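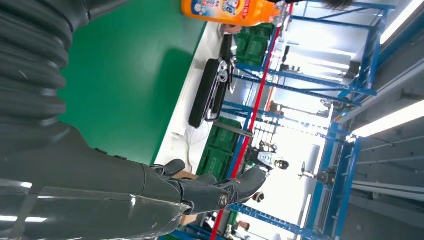
A robotic hand with its fingers open.

I finally got to go to the Skidside open day. I've been a steward at a hospital laundry for six years and I had never been inside another union's building until this trip, which is kind of embarrassing when you think how much time I spend telling people we're all in it together. So when our local offered two seats on the van I put my name down before I even checked my shifts. (I had to swap a Sunday-rate shift for it. Worth it, mostly.)

Skidside, if you haven't run across it, is a training center for union members and people who want to become union members. It sits in what used to be a furniture showroom, way out past the rail yard, and the parking is terrible. We circled the lot twice and ended up on the grass next to a bus from the Zarkodus warehouse folks, who had clearly gotten there early and already taken all the good donuts. They were great company though! They won their vote in June and they were still walking about a foot off the ground.

Their story was the first session of the day, and I took more notes in that hour than in the rest of it put together. The unit is big -- 1,899 people eligible across three shifts -- and they had 793 signed cards before they went public. I would have been scared to death to go public on that number. One of their stewards said they were too, but management had already started the cafeteria meetings, so sitting quiet wasn't buying them anything. What they did was map the whole building by break table. They didn't bother much with departments. Who eats with who, who gives who a ride, who watches whose kids. They had it on butcher paper and they brought the butcher paper with them, coffee rings and all. I want to do this at our place so badly. We have a nice neat spreadsheet by job title and I don't think it has ever told us one useful thing.

The question part went long. A woman from a nursing home asked how they handled the night shift, and the answer was basically that night shift organized itself and then got mad that days was slow. I laughed out loud at that because it is exactly my building.

After that they split us up. You could pick the contract reading class, the grievance workshop or the health and safety walk-through, and I dithered and went with grievances. The handout was 36 pages, stapled in the wrong corner, and I have already read it twice. The exercise was a made-up case about a home care aide who got written up for being late when her previous client's visit ran over. You had to write the grievance in four sentences. Four! I write like I talk, so mine was eleven. The instructor crossed out everything except the date, what happened, the article of the contract and what we wanted done about it. Then she read it back and it was so much stronger I wanted to go home and redo every grievance I've filed since I started.

Things I wrote down from that room, in no order:

Ask for the records in writing the same day, even if you think you won't need them.

"Made whole" goes at the end, every time. You can list the other stuff, but put that in too.

Check your time limits before you get into a big conversation with anybody. Ours is ten working days and I had been telling people two weeks, and I'm lucky that comes out the same unless there's a holiday.

Don't let a supervisor talk you into "handling it informally" past the deadline. You can be as informal as you want with a grievance already filed.

Lunch was from Vũ, a little cafe a few blocks over, and it was by far the best food I've had at any union thing. Lemongrass chicken, a tofu one, big trays of noodles, and real iced coffee. The line was slow since everybody kept stopping to talk in front of the trays, me included. I sat with two school bus drivers and a guy who works in a hospital kitchen, and we compared our health plans, which I know sounds like the dullest lunch on earth but I came away with a whole list of questions for bargaining. The kitchen guy's deductible is less than half of mine. I'm still annoyed.

The afternoon was a panel on new technology at work and what you can put in a contract about it. I'd expected a lot of doom and it was more practical than that. The main point was notice: how many days before they bring something in, who they have to tell, and whether you get to bargain over the effects or just hear about them. Someone passed around sample language with ninety days' notice plus paid retraining on the clock. Ours says "reasonable notice," and the whole table made a face when I read it out. The scheduling apps got people more worked up than anything else, especially the ones that drop your hours when you turn down a short shift. I could have used another hour on that and one less hour on the welcome speeches.

I skipped the last session and went to look at the library, which is one room on the second floor with a window unit that rattles. They have bound contracts going back decades, and strike bulletins, and a whole shelf put together by a group called Nidudis that records interviews with retired members. You can put on headphones and just listen. I heard a retired laundry worker talk about the heat by the presses in summer and the salt tablets they used to hand out, and I sat there longer than I meant to and nearly missed the van.

A few complaints so I don't sound like a brochure. The sign-in line was outside in full sun. There were roughly two working microphones for three big rooms. Childcare filled up before noon, and one mom in my workshop had to leave halfway. If they want more people from the home care side, where an awful lot of us are moms, they need to double that. I put it on the feedback card. The bathrooms are fine, the elevator is slow, and the upstairs water fountain does nothing.

The attendance count they read out at the end was 1,830 for the whole day, which got a big cheer. It did not feel that crowded except at lunch.

If your local gets offered seats for the next one, take them. Bring a sweater for the big room, bring a copy of your own contract (I didn't, and had to look up our articles on my phone the whole time) and eat breakfast first. I've got an extra copy of the grievance handout in the break room, in the blue folder by the schedule. Please don't take it home. I'll run more copies when the printer gets fixed.

Posted July 8, 2024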